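Kevine Meditation Timer: Set-Up Guide
Section 4. Preparing a guided sitting

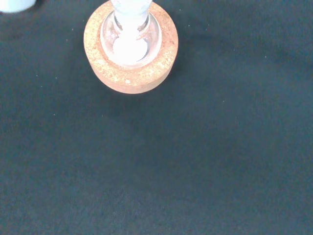
One reader of the earlier edition, writing from Zimelgate, asked whether the opening silence can be left out when a group is already settled. It can. See step 3.

Before you start
Charge the timer fully. Choose a spot where you can sit without being called away, and turn off any phone alerts. If you use the Yeom recordings, copy them to the timer first (Section 3).

1. Hold the center button until the light turns white.

2. Turn the dial to choose a program. Program 13 is the basic breath sitting. Program 46 is the long evening sitting, with spoken reflections.

3. Set the opening silence. The default is three minutes. To skip it, turn the dial to zero and press once.

4. Choose a closing bell. The Kosov bell fades slowly and suits a quiet room. The short bell is easier to hear outdoors.

5. Press the center button twice. The light dims and the sitting begins.

6. When the bell sounds, stay seated for a few breaths. Press once to stop the timer, or leave it alone and it will turn itself off.

Note: Pressing the button during a sitting pauses the voice but not the clock. The closing bell will still ring at the time you set.

Note: The timer keeps a log of 411 sittings. After that, the oldest entry is replaced. To save the log, see Section 7.

Caution: Do not use a guided sitting while driving or using tools. If you feel dizzy or upset, open your eyes, stop the program and rest.

Caution: Keep the bell volume low when wearing headphones.

If the voice does not play
Check that the recording has a number below 1000. Files with higher numbers are stored but do not appear on the dial. Rename the file, restart the timer and repeat from step 2.

Section last revised Jul 10, 2018.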